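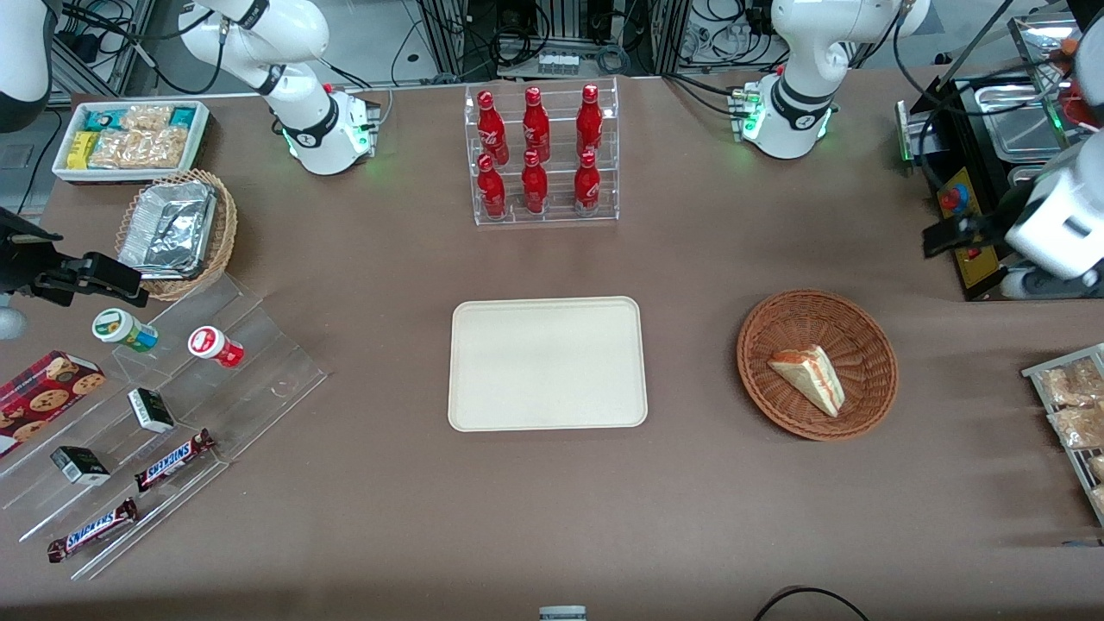 Figure 1. The snack table, with the bar tray, the stepped stand and the bottle rack.

September 8, 2018 | by Inese Toom
Category: Student Projects / Retail and Display

Small Snack Counter for the Olport Study Hall

The task of my project was to arrange a snack counter on one table, so that a student can choose something in a short break. I had a budget of 200 dollars and 2 weeks for the work.

First I divided the goods by shape. Snack bars lie in a white rectangular tray. Small things, such as the jars and the Snickers bars, are on a clear stepped stand at the left edge. It has several levels, and the jars have their place on the upper one. For the Coca-Cola bottles I took a clear rack with two tiers. It holds six bottles, and they use less of the table than when they stand free.

The wicker basket was the difficult part. It is round, so it leaves an empty corner beside any tray – I moved it many times. In the plan it was for fruit, but in Figure 1 it has only a foil tray inside.

I asked roughly 50 students from the Thibodeau building about the plan. Most of them wanted the drinks at the back and the bars near the hand. Some asked for price labels, and these I did not make yet. I will add them in November, together with a second table.

Contact the project office | © Olport Student Projects | Back to top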